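Subject: Re: [teleop-users] Mug on plate with two arms, one hand at a time?

Hi all,

I've been meaning to answer the question below for a while, and this week I finally have enough to say. Quoting the whole thing so people joining the list can follow:

> We have a pair of arms on a shared table and we'd like to record a simple "put the mug on the plate" task by remote control. Two things we can't decide. First, is it worth using both arms if only one of them is doing the work? Second, how much should we move things between episodes? Our first set of 60 was all recorded with the mug in one spot and the policy learned to reach for that spot whether the mug was there or not. Also, any tips for getting a handle to come out facing the same way? Our operators are very good at picking it up and very bad at putting it down.

Oh, I know that policy well. Ours did the same thing in February and it was very confident about it!

We run the same kind of task on our bench: white table, white wall behind, one purple plate, one faceted teal mug. Leader arms on a desk, follower arms on the table, one operator holding a leader in each hand. The mug gets picked up on the right and has to travel across to the plate on the left.
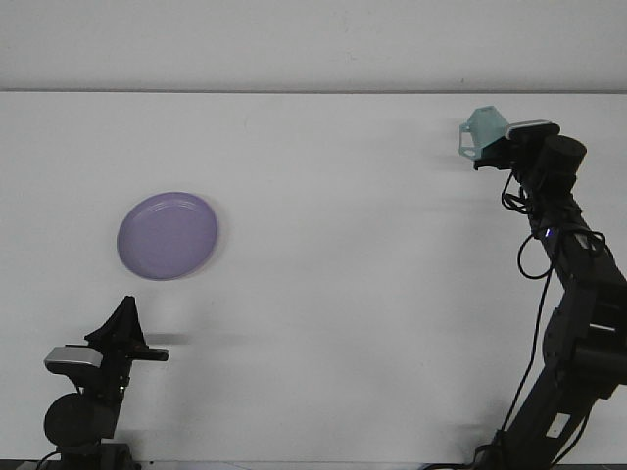 Vekberg, October 2, 2020

So, on to the questions, and I'll take them out of order because the second one is where we learned the most.

**Moving things between episodes.** Move the mug a lot. Move it more than feels reasonable. We now have 300 episodes in the Plokska set (that's just our name for this task, don't go looking for it) and the mug starts in a different place for every one of them. We also change how it starts. Upright, on its side, handle toward the plate, handle toward the wall. The tipped starts are harder to demonstrate, and the first few I did were ugly, but I left the slow ones in as long as the motion was clean. Fumbles where the operator lets go and grabs again are a different matter. I cut those, and I'd love to hear if anyone keeps them on purpose.

The plate we move less. I started out shifting it every time as well, and with only 31 episodes recorded it was too much for the model to make sense of. Now we pick a plate position, leave it for a whole session, and change it next session. If you have more operator hours than we do you may not need to be so careful. 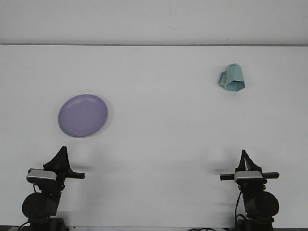
One habit that has helped a great deal: before you touch the leaders, look at the camera view and nowhere else, and decide there which side of the mug you're going to grip. When I watched the real table over the top of the screen, I was using things the policy can't see, like how far the handle stuck up toward me. My demonstrations looked smooth and the trained policy dithered over the mug like it had lost its glasses. Once I made myself drive from the camera feeds only, I got slower, and the policy got better almost right away. I was so pleased I recorded through lunch.

The wrist cameras matter here too. Check what each one sees at the moment of the grasp, because the fixed view alone can't tell you much about what's happening between the fingers.

**Two arms or one.** I'd say record both, even when one is resting. We log joint positions from both arms for every episode. The resting arm still has to learn to rest! In our first try we let the idle leader lie on the desk wherever it had been dropped, and the left follower picked up all sorts of little twitches from people bumping it. Now each episode starts and ends with both arms in the same pose, grippers low near the front of the table. Somebody here made a cradle for the idle leader out of packing foam and it's the best thing on the desk.

There's one more argument for two. With a mug lying over by the right arm and a plate nearer the left, you can choose to do a straight carry or a handover in the middle. Please pick one and stick with it for the whole set. We mixed them, 171 carries and the rest handovers, and the policy would start one and then seem to think better of it halfway across. Splitting the set in two and training separately cleared that up for us.

**Putting it down.** Your operators have my sympathy. Things that work for us:

- Turn the wrist early, while the mug is still well above the table. Turning it just over the plate makes people rush.
- Come down straight, and pause before opening. Count one beat.
- Open the gripper only as far as you need. A wide open next to a handle will drag the mug.
- Lift away before going sideways.
- Aim for the flat part of the plate and don't fuss about dead center. Anywhere inside the rim with the opening up is a pass in our book.

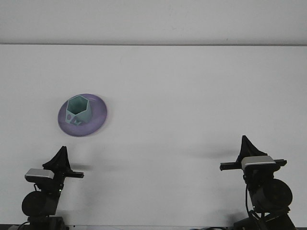
## What I'd record first

If I were starting over with your setup, I'd do a set of 60 with straight carries only, plate fixed, mug upright in as many places as the right arm can comfortably reach. Train on that, watch where it fails, and let the failures tell you what to record next. Ours failed at the far corner by the wall, so the next batch was nearly all far corner.

Then add the tipped starts. Then move the plate.

I'd also keep a plain text log next to the data with the operator's initials, the plate position and anything odd. We use a script called Pokley for this. It asks three questions after each episode and takes a few seconds to answer. It's rough, but I'm happy to put it up if there's interest. The replay tool, Rewi, needs more cleaning before I'd wish it on anyone.

Two things I'd like to ask back:

1. Does your episode end when the gripper opens, or when the arm is back at rest? We went with back at rest, and I'm wondering if the long tail is hurting us.
2. Has anyone tried this with a patterned tablecloth, or some other background, on just part of the set? All of ours is white on white and I suspect it will fall over the day we move rooms.

Really glad you asked about this one. It's a small task but I've learned more from that mug than from anything else we've put on the table this year.

Cheers from the Vekberg bench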